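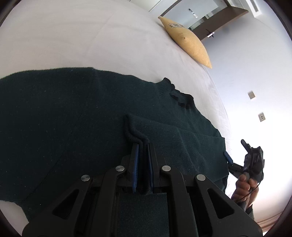

Sweater swap returns to Trurnik Hall in September

If your closet looks anything like mine, you've got at least three sweaters you never wear and one you wear until people start making remarks. Good news, then! The Trurnik Hall sweater swap is coming back this September, and drop-off opens this week.

I stopped by on Monday, 8 July 2019, to hand in my first bag and got talking with Houda Abdel Rahman, who runs the sorting. Last year people brought in 2,229 knits over the whole season (she has the number written on the wall calendar) and she's hoping to reach 3,000 this time. Crew necks go fastest, she told me, especially dark green and navy. Turtlenecks sit there until the last afternoon, poor things.

The rules are the same as before. You bring clean, dry knitwear, you get a ticket for each piece, and you trade your tickets in on swap day. Small holes are fine as long as you pin a scrap of yarn next to them. Felted wool goes in a separate bin for the mitten people.

Please fold, don't hang! Houda was pretty firm with me on this one, and I'll admit I showed up with two cardigans still on wire hangers. Her way is to lay the sweater flat on a bed with a plain sheet under it, smooth out the body, bring the sleeves in across the back and then turn the bottom ribbing up toward the collar. A white sheet is best for dark knits, she says, as you can spot the lint and loose threads right away. I tried it at home that evening and got through the whole drawer before dinner, which has never happened before.

New this year is a mending table with 70 spots, free, but you do have to sign up. Geert Van Acker will be showing people how to fix cuffs and stretched-out necklines, and Leemans, the yarn shop on the corner, is giving us 700 small skeins in odd colors. If you have a sweater in a strange shade of mustard, come early.

Drop-off is at the side door, weekdays from 10 to 4, and Saturday mornings until noon. Sign-up sheets for the mending table are just inside, next to the coat rack. Bring your own darning needle if you have one.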